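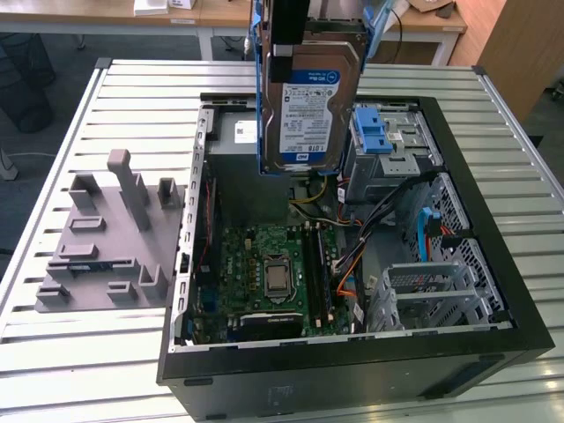 Old tower on its side, 1TB WD drive lifted partly out in the blue caddy

Stripping the old office tower - keep the drive or bin it?

skukano_sue wrote:
Right, I've finally got round to the old tower that's been under my desk in Grallthorpe since we moved in. Side off, laid flat on the slatted table, and I'm going through it to see what's worth saving. The drive is the bit I care about. It's a WD, 1.0TB, in one of those blue plastic caddies, and I must say whoever came up with those caddies deserves a pint. The last PC I took apart had four tiny screws per drive and I lost one down the back of the power supply (never seen again).

I've got 2 questions really. Is a spinning drive of that age worth putting in something else, just for photos and music? And what do I do about the processor? The cooler's off and the metal lid is showing, and I've got no paste in the house.

Also there's a light blue SATA cable hanging down by the mesh that I'd like to reuse, if they don't go off!

Print this post | E-mail this post

Kavov wrote:
Cables don't go off. Keep it. I've got a biscuit tin full of them and I've used maybe two in my life, but the day you need one you'll be glad.

As for the drive, I'd keep it as a second copy and never as the only copy. Plug it in, check the SMART figures, look at reallocated sectors. If that number isn't zero, take the lid off and give the magnets to the kids.

Dušan Procházka wrote:
I'm going to disagree with Kavov on keeping it. An old hard drive with an unknown history isn't a backup, it's a worry. You copy 500 GB of family photos on to it, put it in a drawer, feel very pleased with yourself, and in February three years from now it clicks at you. Been there. Buy a new one, they aren't dear if you shop about.

I'd wipe it properly and take it to the tip with the rest.

Kavov wrote:
I did say SECOND copy. A second copy you already own beats the one you keep meaning to buy.

skukano_sue wrote:
You're both making sense, which doesn't help me at all. There's nothing on it I haven't got elsewhere, I think. I'll have a look before I decide.

Any thoughts on the processor?

Radomír Hrnčiar wrote:
If you mean to run the board again, clean the top with isopropyl and a coffee filter (no fluff), then a blob of fresh paste the size of a small pea before the cooler goes back. Please don't power it up bare to "see if it works". My brother-in-law did that and we had words.

If you're not going to run it, leave the chip in the socket. It's the safest place for it. People take them out, put them in a jam jar with the screws and then wonder why they won't sell.

What's the low card near the bottom of the board, is that graphics? Those small low-profile ones do fetch a bit if they come with the short bracket, as people want them for slim cases. I wouldn't bin it.

skukano_sue wrote:
I think it's graphics, yes, it's got a dark cooler over it and I haven't had it out to read the back. Good to know about the bracket - I'd have chucked that.

Dušan Procházka wrote:
Agree with Radomír on the chip. The power supply I wouldn't reuse at that age whatever state it's in, and please don't open it up.

Kavov wrote:
There we go, something we agree on. Mind you, I'd still try it in a test machine.

Dušan Procházka wrote:
Of course you would.

kratochvil_k wrote:
Before you pull anything else out, take photos of where the leads go. I spent an entire evening with front panel wires because I was sure I'd remember. Masking tape flags on each plug are good too.

And on the drive, could you put it in one of those USB docks for a week and just use it for films? If it dies you've lost nothing but a film.

skukano_sue wrote:
Ooh, I like the films idea. I'll borrow a dock from work and run the SMART thing first, then post the numbers up for you two to argue over. Masking tape is out of the drawer already.

Print this thread | E-mail this thread

Filed under: Hardware > Old kit, spares and repairs

Recent threads
Best way to get dust out of a mesh panel
Memory latches that won't click shut
Skukano meet-up, May 2026 - bring your spares
Selling a low-profile card, what to charge for postage?
Wiping a drive before the tip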